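3.2 Storage bins

The bins used at the Mestunthorpe depot are large, gray and open at the top. Their tall, flat sides slope inward, so small parts tend to gather on the bottom as a bin empties. We followed 67 bins over two years and recorded wear on the walls and the floor separately.

Floor wear was the more common of the two. Figure 2 shows a bin with a scuffed, mottled floor and brighter worn patches toward the center and right.

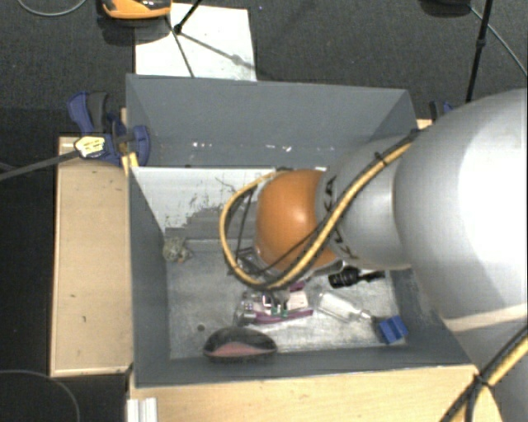 3.3 Wear scoring

Each floor was scored from 0 to 100 using the Ghaffari scale. Bins scoring under 20 were left in service without treatment. Wall marks were noted but did not count toward the score.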